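Equipment Buyer, Automation — Brultuston site

Cludix is hiring a buyer to plan and order equipment for our two-arm folding stations. The post is full time, days, with one late finish on Tuesday. 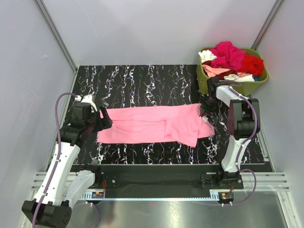
Planning the spares budget is the main part of the job. You will price grippers, cables, slatted rails and gear rack, compare quotes from Fondura and Aoki, and keep the parts list current. It runs to 479 lines. Two years in purchasing required — robotics experience helps.

Send a resume and a short cover letter by the end of August.

Cludix Brultuston | Contact Hiring | © Cludix | Back to top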